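Notas do orador – "Ninguém lê o manual do carro"
Sala 2, depois do café. Levar água.

Abrir com a pergunta: quem já abriu o manual do próprio carro? Esperar. Haverá dois braços no ar, e um deles trabalha na concorrência.

Apresentar o caso: o manual do Hedum, que a Skavent nos entregou para rever. 326 páginas, das quais 40 são avisos. O travão de estacionamento elétrico aparece na página em que o leitor já desistiu e foi perguntar ao cunhado.

Ler em voz alta a frase original: "O travão poderá ser desaplicado mediante acionamento do comutador, encontrando-se o pedal pressionado." Pausa. Deixar rir, se rirem.

Ler a nossa: "Ligue a ignição. Carregue no pedal do travão. Prima o interruptor." A ordem das frases é a ordem dos gestos. Custou três reuniões. 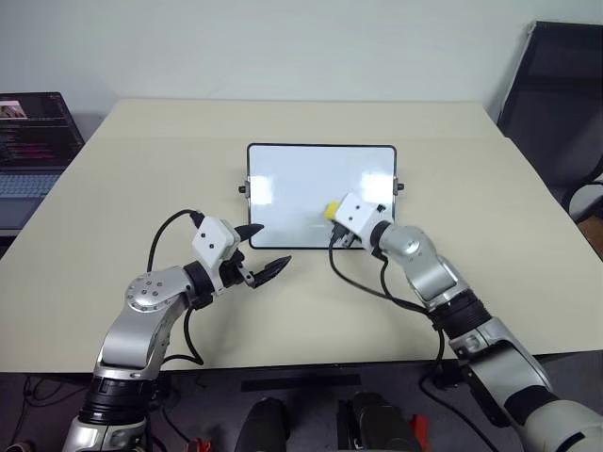

Quadro branco pequeno sobre a mesa, com um braço robótico à esquerda.

Números, sem demorar: recolhemos 3,449 perguntas de condutores; 2,133 tinham resposta no manual. Não dizer "a culpa é do leitor", mesmo que apeteça. As luzes-piloto eram o tema favorito, seguidas do relógio, que em outubro volta sempre à ribalta.

Passar pela Bretcombe: tradução feita a partir de outra tradução. O porta-luvas virou "caixa das luvas luminosas". Mostrar respeito – eles pagaram o almoço.

Se houver tempo, falar do índice remissivo. Quem tem um pneu furado procura "furo", e o índice oferecia "Anomalias de pressão, ver Rodas". Em Rodas dizia: ver Anomalias.

Perguntas. Se alguém falar dos ecrãs táteis, remeter para a sessão da Onyshchenko, às 16h30. Devolver o comando dos slides.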